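4.2. Generación de observaciones en simulación

La política se entrena por completo en el simulador Serkov, con observaciones RGB tomadas desde una cámara virtual solidaria a la muñeca. Cada episodio parte de una postura inicial muestreada en torno a la estructura de madera, con la pinza abierta y sin contacto con el entorno. El conjunto final consta de 1303 episodios, de los cuales 41 se reservaron para validación.

A diferencia de Marciniak, donde la cámara es externa y fija, la vista de muñeca mantiene los dedos en una posición casi constante de la imagen — lo que simplifica la estimación de la apertura — a costa de ocultar parte del entorno próximo.

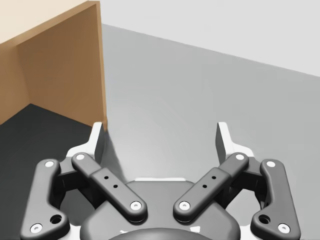

Figura 2. Observación simulada desde la muñeca. Pinza de dos dedos abierta sobre la superficie gris; arriba a la izquierda, la estructura de madera con el interior abierto.

El dedo izquierdo se superpone a la esquina inferior de la estructura, configuración que en adelante denominamos oclusión parcial de borde. En las pruebas de ablación, al suprimir estos casos del entrenamiento la tasa de colisión con el panel lateral aumentó en 28 puntos porcentuales. La aleatorización de texturas tuvo un efecto menor, y la de iluminación solo resultó apreciable en combinación con la anterior.

Los parámetros de contacto se ajustaron sobre el banco Runholm y se mantuvieron fijos en todos los experimentos de la sección 5.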